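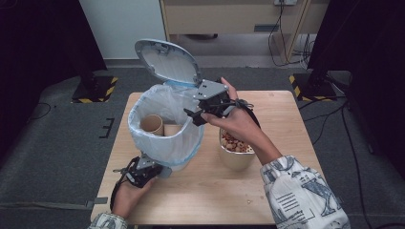

Breakfast Table Cleanup at Skurwood

Posted by Arif Ginting, 8/16/21

The breakfast room at Skurwood got its new tables in December, and since then I have had a steady run of questions about how we set up and clear them. This page collects the main points from the morning service. It covers the cereal, the cups and the bin, in that order. The tables from the Purba building will get their own page.

The table

A light wooden top. It marks easily, so we wipe it with a damp cloth and dry it right after. No spray directly on the wood. The spare cloths are in the second drawer by the sink, under the tea towels. The old tables had a coating on them and could take anything, and people who worked with those tend to reach for the spray bottle out of habit.

The cereal

Small orange-brown pieces in a deep, round beige bowl, filled close to the rim. We don't top it up in the last half hour. Whatever is still in it at the end of service goes in the bin, and the bowl goes to the sink. It does not go back in the package. The bowl is matte and shows fingerprints, and a soft sponge takes them off. The green scouring pads are for the pans.

The paper cups

Brown, two of them in the bin so far. Empty them in the sink first. A cup with coffee left in it will find the one weak spot in the bag, and then the can has to be washed out too. Cups can be stacked before they go in if there are a lot of them. The Vosden order came with 79 to a sleeve, an odd number, and we still have 34 left from the last sleeve opened. Those get used before a new one is started.

The trash can

White, with a flip lid in gray and white. For clearing a table it stands right on the tabletop with the lid up. Wipe the base before lifting it up there. The underside of the lid has ribs that collect crumbs, and an old toothbrush gets into them better than a cloth does. The hinge side needs the same treatment once a week.

The bag

Translucent white, folded over the rim with plenty hanging down the outside. Leave it long. A bag cut close to the rim slides in as soon as something heavy lands in it. When it is three quarters full, pull up the sides, tie it and put a new one in before the can goes back to its place by the door.

More pages

Cokelska: kitchen shelves and dry storage
Purba: the long tables
Skurwood: 3 ways to fold a tablecloth

Corrections can be left in the folder at the front desk.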